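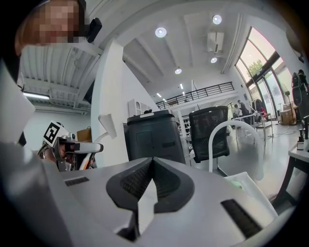

Cindenstead linebackers: winter camp notes

The second camp of the off-season wrapped up at Prirnero Park with 20 defenders on the roster. Most of the work went into outside coverage, where the club gave up 685 passing yards last year. Coaches kept the four-man front and moved one linebacker wider on passing downs. Players still need their own mouthguards and grey practice jerseys. Arent Field is closed for resurfacing until December, so home games move to Malhotra Oval, which seats 900. 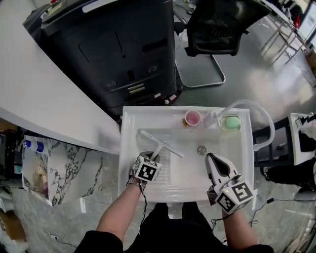 Do season passes still work at the new ground?

Passes carry over at the same $79 price, and seating is unreserved.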